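Search this site
Enter your keywords

Opinion > State Politics > Health Care

The Pirkeck clinic bill deserves a vote

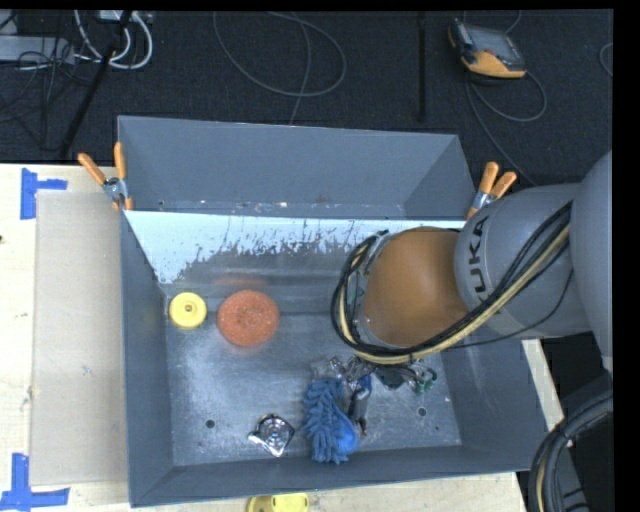
Feb 19, 2019

The bill to keep rural clinics open has been sitting in the House rules panel since January. It has had one hearing. It has not had a vote, and at the pace things are going it will die there when the session ends.

I think the bill is a decent one with a couple of real problems. I would like to see it argued over on the floor, where members have to put their names to something.

The main part is simple. Any county with fewer than 900 births and deaths combined in a year could apply for a state grant to keep a primary care clinic staffed five days a week. Pirkeck County would qualify. So would most of the counties along the river. Our clinic cut back to three days last year, and people who get sick on the other days drive to Zonivel or wait.

Martti Honkanen, who represents the east half of the county, voted for a version of this two years ago and now says he has concerns about cost. The price is higher than it was. But the state ended the last budget year with money left over, and he voted to put most of it toward a highway interchange. I drive that road and I don't object to the interchange. I do object to hearing that the money was never there.

His other argument is stronger. He says grants like these tend to go on forever, with no check on whether the clinics are seeing patients. The bill asks for a report every three years and doesn't say who reads it. That should be fixed. A yearly count of visits, posted where anyone can find it, would take a clerk an afternoon. Thitima Paisan, the bill's sponsor, told the hearing she was open to an amendment along those lines. Honkanen has not offered one.

At that hearing, 115 people signed up to speak and the chair called time after an hour. Most of them had come a long way. A man from Clandard had driven 170 miles and got as far as the hallway. The chair said written comments would be accepted — and they were, 1537 of them by the deadline — but I have asked two members of the panel whether they read any and neither gave me a clear yes.

I have voted for candidates of both parties in this county and expect to do it again. Party has less to do with this one than people assume. The last chair, from the other side, sat on a school transportation bill in just the same way. When a bill is held back, a member can tell one audience he supports the idea and tell another he stopped it. He never has to choose.

Paisan shares some of the blame. She spent the first weeks of the session on press events in the capital when she could have been talking to the four or five members who are undecided. She needs them more than she needs coverage.

The panel meets twice more before the deadline. Honkanen has a seat on it. He can move to bring the bill out, offer his amendment on the reports, and vote no at the end if he still doesn't like the price. I would disagree with that vote, but I would know what it was. His district office takes calls until five.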